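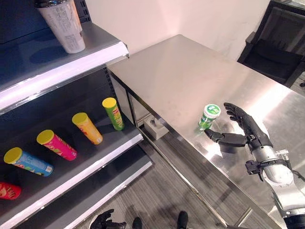
Sat 25 July

I have been putting off writing about road trip snacks for ages, mostly because I know I'll get grumpy emails from the trail mix crowd. But we're back from Zudelstead, the car has been vacuumed (twice!) and I've got opinions, so away we go.

It's a long haul, 11 hours if you only stop for petrol, and we never only stop for petrol. My rule is that nothing chocolate goes in the front of the car. I don't care that it's winter. The heater runs at your feet the whole way and one family block of anything will end up in the seatbelt buckle. Ask me how I know.

Salty things are the backbone. Chips in a bag are lovely for the first 14 minutes and then they're under the handbrake, so I've gone over to chips in a tube, which sit nicely in the door pocket and can be passed back without anyone undoing a seatbelt. Crackers are fine. Rice crackers are fine if you like the sound of someone walking on gravel next to your ear all the way to the Valavo turn-off.
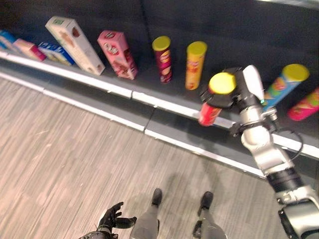

Do you buy everything before you leave, or pick it up on the way?
I do one big shop the night before and leave a bit of money for the bakery in Tuncer, as their sausage rolls are worth the detour.

The bakery was shut this time, by the way. Shut! I stood there in my ugg boots reading the sign on the door like it might change its mind. We ended up with servo sandwiches at 38 kilometres out of town and I've had better, but the coffee was hot and there was a nice bench in the sun.

One new thing I'll be doing again is frozen grapes in an old thermos. They stayed cold till well after lunch and they're the only thing that cuts through all that salt.
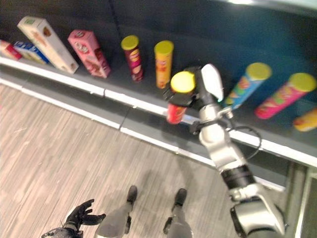 Red tube, yellow lid. Door pocket material.

Next up is the drive to Traltidik, which is shorter but has that awful windy bit, so I'm thinking ginger biscuits and plain crackers and not much else. If you've got a good one for carsick passengers, pop it in the comments, would you? I still need to find the lid to that thermos.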